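Why I stopped buying tea in big bags

When I moved here from my country I drank only one kind of tea, the black one that my grandmother bought. It came in a bag of 200 grams and we kept it in a glass jar near the stove. I did the same in my first apartment for many years. Only last January I understood that I was drinking old tea most of the time.

It started with a small shop called Gata, two bus stops from my work. I went inside to get warm. The woman behind the counter gave me a cup of green tea and asked how I make it at home. I said with boiling water, of course. She was very polite, but I saw her face. She told me to let the water cool for a few minutes and to wait no more than 2 minutes before I take out the leaves. I bought a small packet for 39 crowns, mostly because I was ashamed to leave with nothing.

At home I made it as she said and it was sweet. I did not know green tea can be sweet. In my family we believed that it is a bitter thing for people on a diet. 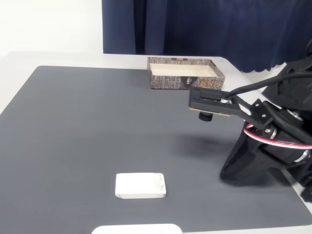

The place where you keep tea is more important than the price, I think now. Light is bad for it, and so is the smell of other food. My glass jar by the stove had both problems, plus the steam from the soup. I moved everything to a shelf in the hallway, and there I tried many containers. An open cardboard box with no lid, even a pretty one with tree bark printed on the outside, is good to hold small closed packets together, but please do not pour leaves directly in it. Tea takes the smell of paper quickly. For loose leaves I use metal tins with a second lid inside. Mine are from Bomer and they are not beautiful, but they close well.

The next thing was to buy less. This was difficult for me, because I grew up in a house where a full cupboard means that you are a serious person. Now I buy one green tea and one dark tea and I do not allow myself a third until one of them is finished. I write the month on a piece of tape and put it on the bottom of the tin. A green tea I try to finish in 90 days. The dark ones can wait longer, and one smoky tea which I forgot behind the flour became softer and I liked it more than before.

I was also asked by a reader about the kettle. I have the Trelis with the thin neck. It has no temperature numbers, so I only open the lid and wait while I wash the cup. Maybe it is not exact, but my tea is good and I have one machine less with a display in the kitchen.

My grandmother's tea I still drink, on mornings when it rains, very strong and with too much sugar. I make it with boiling water and leave the leaves in the cup until the end. I tried once to make it the careful way and it tasted of nothing.

Next time I want to write about cups, because I broke my favorite one and I am looking for a new one with thin walls. If you know a good shop for this, please write to me.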